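They're bringing back Custa Road, then. The announcement came out in February and my phone hasn't stopped since, mostly from people who know I sat through all 268 episodes the first time. Am I pleased? Not very.

I've read the press release twice. It promises a "bold return" and says Javiera Zapata is in talks to play Nurse Aryee again. In talks means she hasn't signed. Efua Dogbe is listed as a "creative voice", which could be anything from writing the scripts to getting a Christmas card. She wrote the hospital siege and the two-hander in the lift, and if she isn't writing this one I don't see the point of it.

Then there's the length. Five episodes! The old show took longer than that to get someone down a corridor. I suspect five is what Nollex will pay for before it decides whether anybody is watching.

A fan petition asking for the original theme tune has 705 names on it, up from 580 when I first looked. Good luck to them, but I've signed these before – the one to save Dalis from the ferry accident got a very polite letter back and he drowned anyway.

I'll watch the first one. I said the same about the reunion special and switched off before the wedding, so don't hold me to the rest. If Zapata does sign I may have to be a bit nicer in the next post. 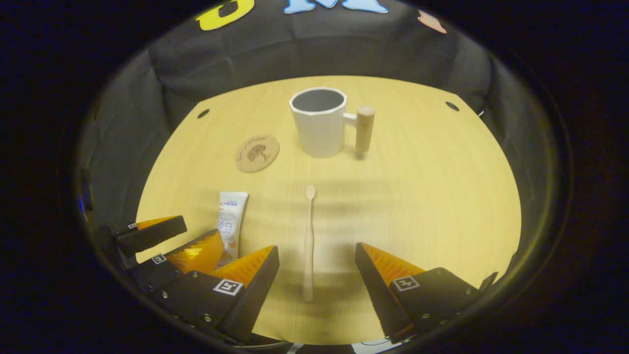
Mug, coaster and wooden spoon on the table.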